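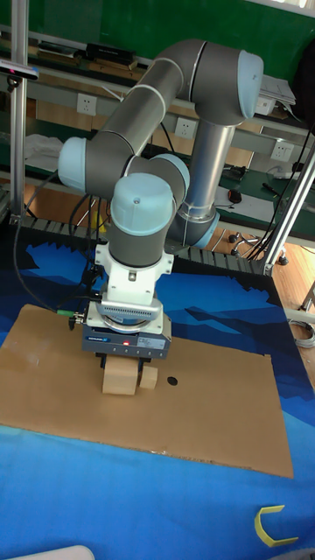

May, block stacking, second week

Started at 4:30 pm with Yiğit and Rohani. Goal for the club demo in Loditz is still the same: pick the round block, hold it upright, put it on top of the short one. Arturo wants 60 tries in one row without anybody touching the blocks by hand.

Changed today:
- closing force of the gripper is lower, the old value left marks on the wood
- approach height is now 3 cm over the cardboard
- speed for going down set to half, for going up not changed

We made 61 tries, one more than needed, as Rohani forgot to stop the counter. The bad ones were mostly with the round block turning a little between the fingers. Yiğit thinks the fingers need rubber. I would first check the grasp point, it looks to me too high.

The log file has 1,423 lines, please do not print it again. King-fai, can you look at the joint 5 values near the end? They jump and I don't understand why.

Next time: tape the corners of the cardboard, try the rubber on one finger only, ask Montri for the key of the cabinet.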